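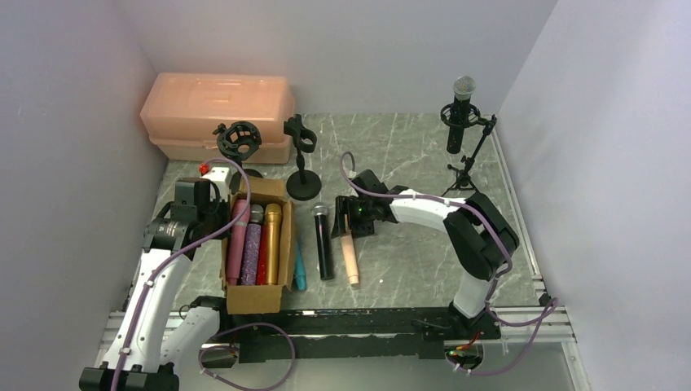 What should you test first when you compare two grippers? The boring grasp, on the part you handle most, with the same arm and the same controller settings.

## Chapter 4: Trying Out Grippers

I learned that one at Blackburn, where I spent most of June swapping fingers between a Hostar gripper and an Indine one. I kept changing the speed as well – a bad idea – and my notes were useless. So in this chapter we change one thing at a time, and every finger pad gets 10 tries per object.
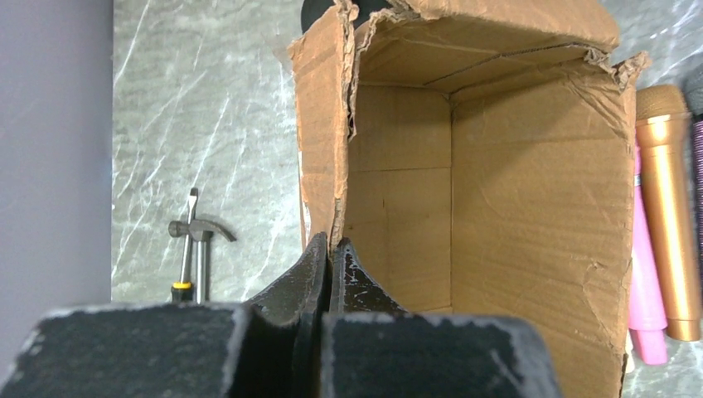
Pauline Garside read my draft and told me 10 was too few, and that she wouldn't trust a pad before 500 cycles. We'll get to wear in Chapter 7.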